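4. The wristband as an instrument of custody

4.1 Why a coil

The previous section dealt with the hook board, and with the gap between what a hook board promises and what hangs on it at half past five. We turn now to the thing that replaced it. At Gralwood, as at Trandon, the keys to the shared stores, the post room and the bicycle cage were moved in September from labelled hooks to coiled plastic wristbands, the stretchy sort that most people in Britain first meet at a swimming pool and do not expect to meet again in working life.

The literature on shared keys is small and has been written largely by people who sell key cabinets. It assumes that a key is either in or out. Our interviews suggest a third condition, known at Gralwood as "about", in which the key is on the premises, is not lost, and cannot be found. A key that is about may be in a coat, under a delivery note, or in the lock of the very door somebody is trying to have opened from the other side of the building. None of our participants considered this to be a loss, and several were hurt by the suggestion.

The coil was meant to deal with "about" by attaching the key to a person. A lanyard does the same job and had been tried at Trandon, where it was abandoned after complaints that it dipped in soup. A wristband stays clear of soup at most angles. It also has the advantage, in the view of Zbigniew Nowicki, who ordered them for both buildings, that a grown adult wearing a bright plastic spring on the arm tends to remember that it is there. He had meant embarrassment to do part of the work. We return to this, as it did not last the month.

4.2 Procurement and the colour scheme

The bands came from Malinowski, a hardware wholesaler on the Kalton ring road, in a mixed bag of 100. The bag was the smallest quantity on offer. As the two buildings have between them far fewer keys than that, the question of surplus was present from the first day, and it shaped a good deal of what followed.

There were 2 colours in the bag, a translucent lime green and a bright royal blue. Nowicki's scheme assigned green to keys that had to be returned the same day and blue to keys that could be held until the end of the week. It was announced by e-mail and printed on a card beside the signing-out sheet. For the first fortnight it was applied as written.

We asked all 33 participants to tell us, without looking at the card, what the colours meant. The commonest answer was that green was for upstairs. Neither building keeps its keys by floor, and one of them has no upstairs to speak of. Other accounts held that blue was for men, that green was for keys that worked, that blue bands were the newer ones, and that the colours had been chosen to match the recycling bins. A participant at Trandon gave the official meaning correctly but the wrong way round, and has been returning the bicycle cage key every evening ever since, to the inconvenience of everybody who would have been glad of it on the way home.

We do not take this as evidence of carelessness. People are very willing to read a colour code and have had a lifetime of practice at it. The difficulty is that they start reading before the code has been given to them, and by the time the card goes up the band has already been upstairs.

4.3 The ring

The weak part of the arrangement is the small metal ring by which the coil is joined to the key. A coil is bought as a unit and treated as a unit, but the ring is what does the holding, and it can be taken off by anybody with a sound thumbnail and a grievance. Rings were moved from band to band for a variety of reasons: a blue band was thought smarter, a green one had gone slack, a particular band had been left on the radiator. In each case the key went with the ring, and the colour, along with whatever the colour had been supposed to mean, stayed behind.

This produced a class of object we had not planned to study, the band with nothing on it. Bare bands began to turn up in the second week. They were not returned to the signing-out point, as there was nothing to sign in, and they were not thrown away, as they were plainly in good order and had been bought with the building's money. They gathered instead on whatever flat surface lay nearest the door. At Gralwood this was the end of a worktable and at Trandon the top of the microwave.

Bare bands are a nuisance out of proportion to their size. A person looking for a key sees a coil from across the room, crosses the room, and finds a coil. In the diary entries this is the single most frequent complaint, ahead of missing keys, and it was made with more feeling. "I would rather there was nothing there," wrote one participant, who had gone back to the pile several times in an afternoon in case it had changed its mind.

4.4 Heaps

Coils do not stack, file or lie flat. Put down singly, a coil will rest where it is left, more or less. Put down in company, it joins in. The turns of one band slip between the turns of the next, and a person who lifts a single coil is liable to come away with a relative. We had expected tangling to be a minor matter of tidiness, worth a line in the discussion. It proved to be the means by which a good many keys changed their status from in to about.

The usual course of events, reconstructed from the diaries, was as follows. A key was returned on its band and laid with the others. Somebody in want of a different key took hold of the heap, shook it, and removed what came loose. What remained was then pushed together again, often with some care, and the returned key was now underneath. The next person looked at the top of the heap, saw coils and no key, and reported the key missing. In 2 instances a locksmith was telephoned. In neither did he have to get out of the van.

Mixed heaps were slower to search than heaps of a single colour, which we had not foreseen, having imagined that contrast would help. Participants described their eyes being drawn along whichever band was brightest in that light, and away from the ring, which is small and of a colour that a wooden surface does nothing to set off. The translucent green was said to be the worse offender on a sunny morning. The blue had its detractors too, chiefly among people who had been told it was for men.

It should be said that the heap was popular. When we proposed a tray with divisions, the proposal was received politely and the tray was filled with batteries. Several participants regarded the heap as the natural resting state of the bands and saw attempts to separate them as fuss. There is something to this. A heap asks nothing of the person returning a key except that it be dropped, and every scheme we have examined that asks for more than dropping has been defeated by a person with a box in each arm.

4.5 Embarrassment and its decline

Nowicki's belief that people would hand back a band in order to be rid of it held good for the first days only. By the third week bands were being worn to lunch. By the fourth they had been put to use on ponytails, on rolled drawings, and around the handle of a mug by way of marking ownership. The surplus in the Malinowski bag made all this possible, and we suspect that a smaller bag would have kept the bands dignified for longer.

Wearing a bare band also weakened the signal on which the scheme depended. If a coil on the wrist means a key on the person, colleagues can see at a glance whom to ask. Once coils are worn for their own sake, the glance is wasted and the person asked becomes irritable. Participants at Gralwood adapted by asking everybody, which is how they had managed under the hook board.

By the close of observation, in October 2020, both buildings had reached a settled practice that resembled neither the hook board nor the card. Keys were dropped in a heap near the door. Bands of either colour carried any key. Those who used a key often knew it by its teeth, and those who did not asked someone who did. Figure 4 gives an idea of what a searcher has to contend with: both colours run together, and the ring low down on one of the blue.

Figure 4. Coiled wristbands in the two colours, lying on a wooden tabletop.
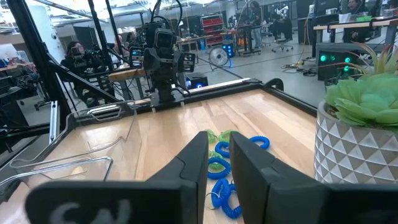 Whether a settled practice of this kind counts as a failure depends on who is asked. Nowicki thinks that it does and has priced a cabinet. The participants, on the whole, think that the keys are fine, and that they are about.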